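The chore that comes up most often when you ask people what they want a robot for is tidying. Floor cleaning has been handled, more or less, by the round vacuums. Dishes have a machine. Tidying does not, and the reason is that every pile is different from the last one.

Unnur Vestergaard has spent two years on the problem at Vimex, a small company in Pedcombe. Her group doesn't build a whole robot. They work on hands, and on teaching the software behind the hands what people do when they clear up. Much of the teaching happens in ordinary bedrooms, where a person does the chore with a gripper held in the hand and a camera records each grab.

"A shelf in a warehouse is easy to describe," she says. "A bed with someone's stuff on it is not. You have snacks, clothes, a charger with its cable, a stuffed toy. Each of those wants a different grip." 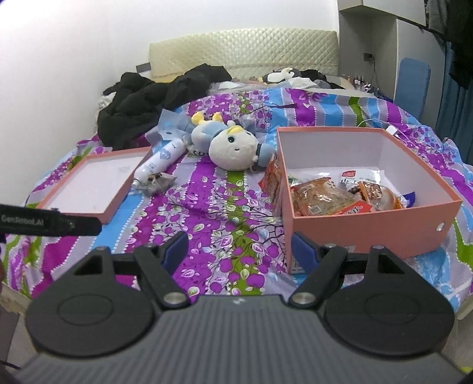

Packaged food is a good test. Film wrappers are shiny, and cameras read the glare as an edge. A bun will flatten if the fingers close too far. A bottle rolls. Soft toys are forgiving, but they have no fixed shape, so the software has to guess where the middle is. Dark clothes in a heap are the worst, Vestergaard says, since one sleeve looks like the next.

In June her group ran 500 pickup attempts with a robot arm on mixed household items. The arm got hold of the right thing 430 times. That sounds good until you watch it. A single item took 33 seconds on average, and a person clears most of a bed in that time.

Flynn Waaka, who runs the packing floor at Kadmont, looked at the same arm for his own line and passed. His workers fill gift boxes with loose snacks, and the mix changes every few days. "It could do the boxes," he says. "It couldn't do the change." He has asked to see it again next year.

Guadalupe Camacho, an engineer at Esquivel, thinks the shop floor will still come first. A factory can fix the lighting and keep the cables out of the way — a family won't. She expects paid work in packing well before anyone has a machine that can put away a child's room.

Vestergaard doesn't argue with that. Her next round of tests is on lids.

Vimex, Pedcombe | Contact the editors | © January 2020 | Back to top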